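阅读时长:7 分钟

第四章 录制示教数据:双臂备餐台

4.1 开录之前

前面三章把机械臂装好、校零、接上采集软件 Pendora,如果你是一路照着做下来的,现在应该已经能用主手带着两条从臂动起来了。这一章终于讲正事:怎么录出一批能拿去训练的示教。我自己第一轮录了 96 条,训练完一跑,夹爪停在托盘上方十厘米的地方不下去,回头看数据才知道问题全在录制习惯上(一半以上的片段,我都在托盘上方犹豫)。所以下面写得啰嗦一点,你耐着性子看。

任务很简单:听到指令,从台面上拿指定的食物或饮料,放进中间的托盘,两臂回到起始位。我们在 Plandholm 的台子上把这个任务叫“配餐”,配置文件里写的是 meal_tray,你看到这两个名字知道是一回事就行。

1. 先开电控柜,等两条臂都自检完,再开 Pendora。顺序反了软件会一直报“从臂离线”,只能重启。

2. 试一下急停。对,每天都试。按下去,两条臂都要停住,松开之后在软件里点“恢复”。有一条没停,今天就别录了,先回 2.4 节查线。

3. 打开相机预览,看固定机位和两个腕部画面是不是都在刷新。我吃过一次大亏,腕部画面卡在第一帧,录了一下午才发现。

4. 锁曝光、锁白平衡。透明亚克力架子反光很厉害,自动曝光会跟着手臂的位置一跳一跳的,模型学这个没有任何好处。

注意:主手通电后不要松手让它自己往下掉。从臂会跟着掉。

4.2 摆台面

台面怎么摆,基本决定了数据有没有用。我的做法是把东西分成“固定的”和“会动的”。架子、大托盘、加热设备固定,位置用美纹纸在桌上贴好角;篮子、零食、饮料会动,每录几条就换一换。

5. 中间的托盘清空,摆正。托盘允许有一点点偏移和旋转,但别偏到某一条臂够不着的地方。

6. 饮料上架。立着放的和躺着放的都要有,抓取姿态差别很大,只录一种,另一种基本抓不起来。

7. 软的、容易变形的食物放进篮子里。

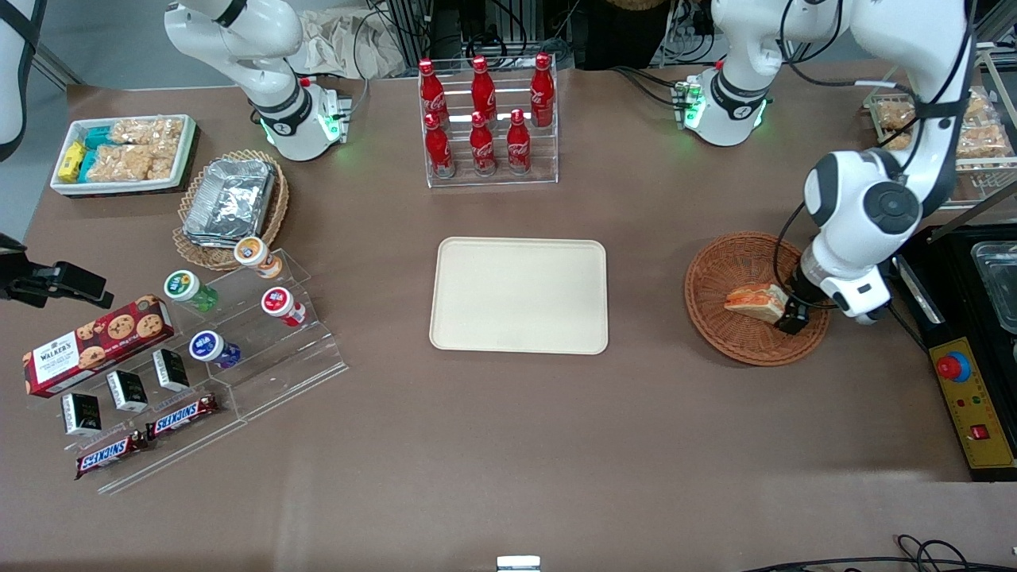 说到软的东西,三明治是我花时间最多的一样。夹紧了会把馅挤出来,夹松了提到一半往下滑,而且你在主手上几乎感觉不到差别。后来我把夹爪力度上限调到 40,接触之后停一小会儿再往上提,成功的片段一下子多了很多。饮料瓶我用的是 70,硬一点没关系。这两个值在 Clernovon 的夹爪上试出来的,换别的夹爪请自己重新试,别直接抄!

8. 检查线缆。把两条臂分别带到最远的位置走一圈,线不能扫到台面上的东西,也不能绷紧。

警告:调线的时候手要伸进工作区,一定先按急停。软件里的“暂停”不算,它只是不发指令,电机还是带着劲的。

4.3 录一条

9. 在 Pendora 里新建片段,选任务,填指令。指令就用平时说话的口气写,“拿个三明治”“我要一瓶可乐”都行,别每条都一模一样。同一个意思多换几种说法,后面做语言泛化的时候你会感谢自己的。

10. 两臂回到起始位,踩下踏板开始录。听到提示音再动,提示音之前的动作不会存。

11. 靠近目标的时候走得稳一点,中间别停。真拿不准位置,宁可慢慢走,也别悬在半空想。模型看到你停,就会学着停,然后它就停在那儿不走了(前面说的十厘米就是这么来的)。

12. 夹住,确认,提起,越过篮子边沿再横移。篮子很轻,横移早了会连篮子一起拖走。

13. 放进托盘,松开夹爪,先竖直往上退,再回起始位。踩踏板结束。

另一条臂没事做的时候,让它安静待在起始位。我一开始喜欢顺手把它挪开一点,结果模型也学会了,每次抓东西前另一条臂都要莫名其妙地晃一下,看着像在打招呼。

提示:失手了怎么办?分两种。夹空了,马上重来一次夹住了,这条留着,在标签里勾“含恢复”,这种片段很宝贵。东西掉到地上,或者撞倒了架子,直接作废,别舍不得。

4.4 录完当场检查

别攒到晚上再看。我的习惯是每换一次台面布局就回放一遍刚录的,用 2 倍速看,很快。主要看这几样:

14. 几路画面对不对得上。夹爪闭合那一下,固定机位和腕部画面应该是同一时刻,差了就去 5.2 节重新对时钟。

15. 指令和动作是不是一致。指令写的是巧克力棒,拿的是饼干,这种错比你想的多,录累了尤其容易犯。改指令就好,不用重录。

16. 夹爪曲线有没有毛刺。一条曲线上来来回回抖,多半是主手的扳机松了,附录 B 有拧紧的办法。

17. 给片段打分:好、可用、作废。拿不准的时候选“可用”,训练时可以单独筛出来。

保存路径里不要有特殊字符。我们有个文件夹叫 Živković,名字带变音符号,旧版本的导出脚本读到这里就报错退出,而且不告诉你是哪条出的错,我找了整整一个上午。现在新版修好了,不过老脚本还在用的话,文件夹名老老实实用英文字母和数字。

18. 当天收工前做一次完整备份,再关 Pendora,最后关电控柜。食物类的道具收走,三明治别留在篮子里过夜。

如果回放没有问题,就可以进第五章做时间对齐和切分了。导出时间比较长,建议接上电源,把电脑的自动休眠关掉。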